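Shared Kitchen Guidance for Member Households
Ukaneck Cohousing Community – Common House Handbook

The common kitchen serves 42 residents and is used for group meals throughout the week. Members are asked to observe the following practices when cooking for the community.

Planning quantities. Allow 400 grams of cooked grain or potatoes for every two adults. Cooks should check the sign-up sheet before shopping and again at noon, when it closes.

Dried beans. Soak beans overnight in plenty of cold water, then drain and rinse them. Kidney beans must be boiled hard for 30 minutes before they go into a slow cooker.

Labeling. All leftovers must carry the name of the dish and the date it was cooked. Unlabeled containers are removed each morning. Food from private households belongs on the bottom shelf of the Lins refrigerator – the upper shelves are reserved for common meals.

Boards and wooden spoons. Wash wooden items by hand in hot, soapy water and stand them on edge to dry. They should not be left in the sink or placed in the dishwasher.

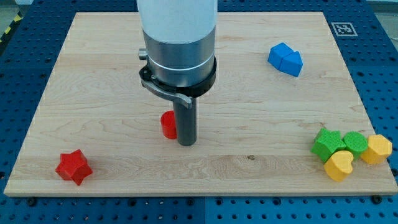 Oil boards once a month with food-grade mineral oil. Apply a thin coat, leave it overnight and wipe off the excess. A board that smells of onion may be rubbed with coarse salt and half a lemon, then rinsed.

Closing the kitchen. The last cook turns off the range hood, empties the compost pail and hangs towels to dry. Questions may be directed to Glenys Bainbridge, kitchen coordinator.

Related pages
Laundry Room Hours and Courtesy
Bulk Food Orders from Mastavine
Ditport Garden Tool Library
Guest Room Reservations
April Work Day Checklist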